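This site uses cookies to remember your settings. Accept | Manage choices

28th September
6 min read

3. Materials and procedure

3.1 Crosswords as a check on vocabulary

Pupils in the two Brorlow schools sat a short crossword at the end of each unit in place of the usual vocabulary test. Each grid held between 12 and 18 entries, all taken from the unit word list. Clues were written as plain definitions, with no puns or anagrams, so that a wrong answer would point to a gap in word knowledge and not to trouble with the clue itself. In total, 418 completed grids were collected. 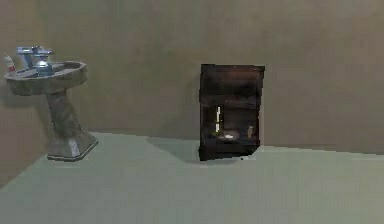
Skallport Nishimura

Two versions of each grid were prepared. Version A gave the first letter of every entry and version B gave none. Pupils were given version A in the first half of the term and version B in the second. Teachers were asked to allow 20 minutes and to give no help beyond reading a clue aloud. Spelling errors were recorded separately, as a pupil may know the word that is wanted and still be unable to fit it into the squares.

Figure 1. Furniture in a simulated room, including a bed with two white pillows. 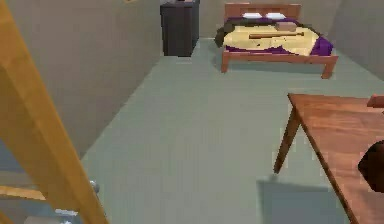
By Skallport Nishimura

3.2 Scoring

One mark was given for each correct entry and half a mark for a correct word with a single spelling error. Entries completed entirely by crossing letters could not be told apart from the rest, and this remains a weakness of the method. To limit it, grids were laid out with the Dolura template, which keeps crossings to at most two per word.

A second marker scored 139 of the grids without seeing the first set of marks. Where the two disagreed, the grid was discussed and a single mark agreed. Most disagreements concerned plural endings.

3.3 Comparison test

In May, 51 pupils also took a written test covering the same word lists. It asked for a short definition of each word and was marked by the class teacher. Pupils who were absent for either task were left out of the comparison, but their grids were kept in the main set.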